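Long thread this evening, so get a drink. My sister-in-law asked me at dinner on Monday when she can buy a machine that does the dishes and puts them away, and I gave such a rambling answer that I owe her (and you) a better one.

The short version: not yet for the dishes, and for shop-floor work it depends so much on which job you mean that I've stopped answering the question in one word.

A little background for the newer folks here. I spent years in computer refurbishing, first on the bench at Stosar and then running a small floor at Pandisa, where office desktops came in by the pallet and we took them apart, cleaned them, swapped what needed swapping and put them back together.

So when people ask me about robots and chores, I don't think of laundry first. I think of a desktop case on its side with the cover off. It's the chore I know in my hands, the way some people know bread dough.

And I'll say this for it, it looks like a perfect job for a machine! The same model over and over, the same board in the same place. One batch we had was 1,635 units from a single insurance office. You'd think a robot would eat that up.

What a new hire learns on the first morning, though, is mostly feel. How hard you can lean on a memory clip. When a plastic tab is about to give and when it's about to snap. I could never write that down properly, and believe me I tried, the training binder had 200 pages and people still broke tabs.

Cables are the other thing. A board stays where you put it. A cable goes where it likes, and it's never in quite the same spot in two machines, even two that came off the line together. You push it aside with your pinky without noticing you did it. Ask a machine to do that and you have to tell it what a pinky is for.

Anyway, this is the kind of work I mean, an arm and a desktop:

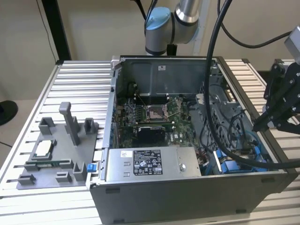
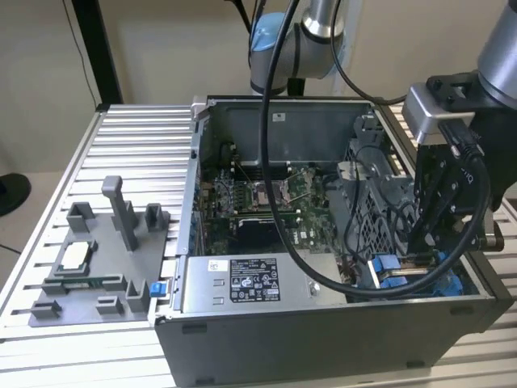
And in close, with the blue plastic right where the gripper is:

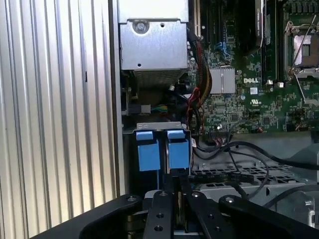
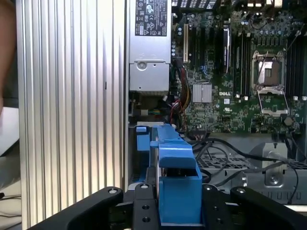

Myroslav Holovko wrote back before I'd even finished posting: I think you're too hard on them. A shop doesn't need a robot that can do the whole teardown, it needs one that can do the dull third of it all night without getting sore wrists, and I would take that deal tomorrow.

Myroslav, that's fair, and I'd probably take it too, sore wrists and all. Mine still click when I open a jar.

But let me push back a little, in a friendly way. The dull third was never sitting there in one neat piece. It was ten seconds here, five seconds there, tucked in between the parts that needed judgment. If a machine does the ten seconds and then I have to walk over and do the next five, I'm spending my whole day walking.

We tried a version of that at Pandisa, well before any arms. We had a powered screwdriver on a swing mount that was supposed to take the case screws off our hands. Lovely tool. It was fast on the good screws and hopeless on a stripped one, so somebody had to stand beside it and watch, and that somebody might as well have been holding a screwdriver.

Where I do agree completely is on fixtures. Half of what makes any of this possible is giving every part its own place to sit, so the machine isn't hunting for it. The processor goes in its cradle and it stays there. We should have done that for the humans years ago! I used to keep processors in an egg carton.

That's also my real answer about the dishes. A factory can build a holder for each part and bolt the table to the floor. My kitchen has a drawer that only opens if you lift it, a mug with a glued handle that you mustn't grab by the handle, and a cat. You can't make a fixture for a cat.

People will tell me that the learning kind of robot gets around all this, because you show it the job many times and it picks up the feel for itself. I do believe there's something in that. It's how I taught people, after all, binder or no binder. You stand next to them, you do one, they do one, you wince, they do another.

What I'd want to see before I got excited is the bad day. Show me the unit with the bent bracket, the tab that was already cracked, the one where somebody at the office spilled a soda in it. I'd happily watch a clip of 4 perfect ones, but I'd learn a lot more from the fifth one going wrong and what the machine did next. Did it stop? Did it know it should stop?

That last one matters more to me than speed. A slow worker who stops and calls you over is worth a great deal. My best trainee ever was the slowest person on the floor for a month, and hardly anything came back from that bench.

Someone from a repair shop over in Zidholm asked in my messages whether they should hold off hiring because of all this. Please don't! Hire the person. If a machine comes along that can help them, they'll be the one who can tell you whether it's doing the job right, and you'll be very glad to have them.

If I had to guess at an order, and it's only a guess from a retired bench guy, I'd say pulling parts out comes before putting parts in. Taking a drive out is forgiving. Seating a processor in its socket isn't, and I've seen a grown man go out and sit in his car after bending the pins.

Then sorting, then wiping down, then the cables sometime after that. Folding a fitted sheet goes at the very end, and since I can't do that one either I'm in no position to complain.

To my sister-in-law, who I know is reading: some 5 years, maybe, before I'd trust one near the good plates, and I wouldn't lend you money on that number. Until then you wash and I'll dry.

I'll be back tomorrow with the memory clip story, which a few of you have asked for. It involves the Symonenko order and a butter knife.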